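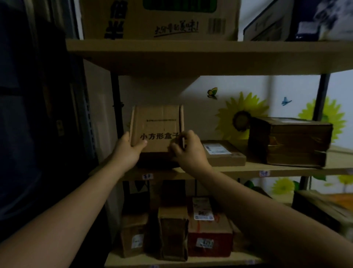 Re: [shelf-rules] draft 6, hand placement

On Tuesday, September 17, 2019, Wanby list wrote:
> Section 9 says one hand is enough for small cartons. Objections?

Yes, one. Small upright boxes want both hands, one each side, label left readable. Arm at Dronemholm follows whatever we write so pls dont leave it vague. Also shelf tags must stay uncovered, Hanrahan wording is fine for that. Can send teh redraft tonight.

Bidamis desk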